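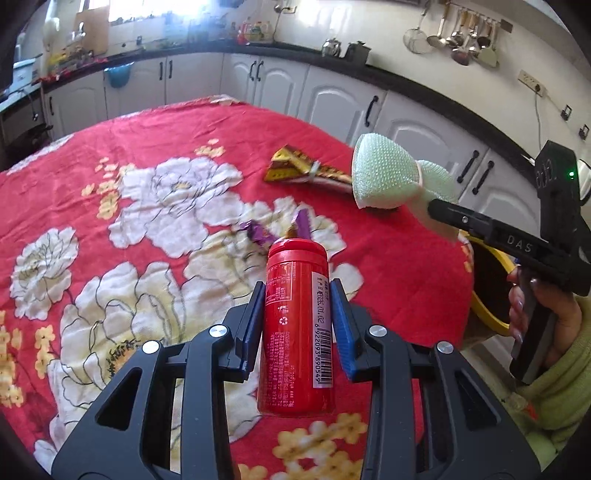
Rote Tischdecke mit Pfingstrosen.

Über uns

Brelto vermietet und reinigt Tischwäsche. Wir beliefern Gasthöfe, Vereine und private Feiern mit Decken, Servietten und Läufern, auf Wunsch auch mit Schürzen für die Küche. Angefangen hat der Betrieb als Heißmangel mit einer einzigen Maschine und einer Annahmetheke. Amr Radwan übernahm ihn von seinem früheren Chef und stellte nach und nach auf Mietwäsche um, als immer weniger Haushalte ihre Bettwäsche zum Mangeln brachten.

Heute arbeiten bei uns neun Leute, davon vier in der Wäscherei. Im Lager liegen 400 Tischdecken, von weißem Damast bis zu bunt geblümten Stücken für Küche und Garten. Gemusterte Decken werden vor allem für Geburtstage und Gartenfeste bestellt, die Gastronomie nimmt fast nur Weiß und Creme.

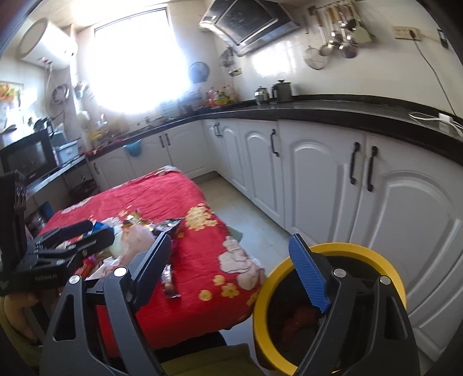 Geliefert wird mit zwei eigenen Fahrzeugen. Die Wäsche kommt gebügelt und auf Bügeln oder gefaltet in Kisten, je nachdem, was vor Ort praktischer ist. Nach der Feier bitten wir nur darum, Essensreste auszuschütteln und die Decken trocken in den Sack zu geben. Vorbehandeln müssen Sie nichts - mit Rotwein, Wachs und Bratensoße kommen wir besser zurecht, wenn vorher niemand daran gerieben hat. Wachsflecken berechnen wir nicht extra, Brandlöcher schon.

Kleinere Schäden bessern wir in der Näherei selbst aus. Decken, die sich nicht mehr vermieten lassen, schneiden wir zu Servietten oder Putztüchern um. Wer eigene Tischwäsche hat, kann sie ebenfalls bei uns waschen und mangeln lassen. Die Bearbeitung dauert in der Regel sechs Werktage, im Juli und vor Weihnachten etwas länger.

Die Annahme ist werktags ab 9 Uhr geöffnet. Größere Bestellungen besprechen wir gern vorab am Telefon. Halten Sie dafür bitte die Maße Ihrer Tische bereit, auch die Höhe - bei bodenlangen Decken kommt es darauf an.

Weitere Seiten
Mietwäsche für Gasthöfe und Hotels
Größentabelle für runde und eckige Tische
Flecken: was Sie vor der Abgabe lassen sollten
Neu im Lager: Leinenläufer Serie Prarnari

Zuletzt aktualisiert: Juli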